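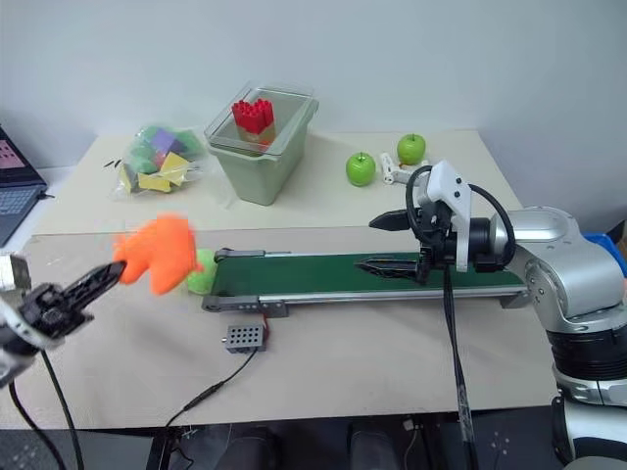

Section 7: Setting up the belt between two arms

The Marnness belt kit can be used with one arm or two. This section covers the two-arm layout, with the belt running from left to right across the front of the table. If you are using one arm only, fit the belt as described in Section 3 and skip to the speed settings.

You will need:
The assembled belt unit
The control box and its power lead
Two arms with parallel grippers, already fixed down and calibrated
A laptop with the Welteten software installed
A few soft toys or balls for testing

CAUTION: Switch off both arms at the main switch before you put your hands near the belt. The pause button in the software does not cut power to the joints.

Placing the belt

1. Put the belt unit on the table with the side rail facing you. Keep the rail parallel to the front edge of the table.

2. Check that both end brackets sit flat. If the unit rocks, slacken the bracket bolts, press the unit down and tighten them again.

3. Put the control box in front of the belt, towards the left end. Leave enough slack in the wires for the belt to be moved slightly during alignment.

4. Run the power lead down over the front edge of the table. The inline connector should stay on the table top so that you can pull it apart quickly.

Note: On some benches in shared workshops the nearest socket is at the back. Use an extension lead under the table. Do not take the power lead across the belt.

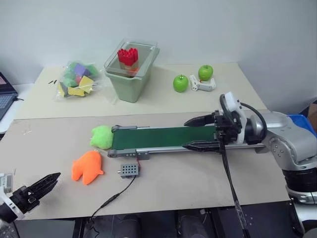

Setting the arms

5. Switch the arms on and send both to the home position. Stand clear until they stop.

6. Move the right arm in slow mode until its open gripper is just above the belt. Leave a gap of 23 mm between the lower finger and the belt surface, then save the position as BELT RIGHT.

7. Bring the left gripper in towards the left end of the belt and save the position as BELT LEFT. Both grippers should be open when you save.

8. Look at the cables on each wrist. A cable may hang down in front of the table, but it must not touch the belt at any point in the arm's travel. Tie back any that do.

CAUTION: A loose cable can be pulled under the belt at the end roller. If this happens, disconnect the power lead before you free it.

Testing with soft objects

9. Put two soft objects near the left end of the belt. Plush toys are a good choice for a first test, as a badly set gripper will not damage them. Leave hard or heavy items until later.

10. Set the belt speed to 40 and run the Pick and Place test from the laptop. 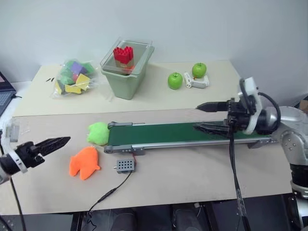 Figure 7.3. Soft test objects at the left end of the belt, with the control box in front.

11. If the left gripper closes short of the object, repeat step 7. If it drops the object before the belt, increase the grip setting by 3 and try again.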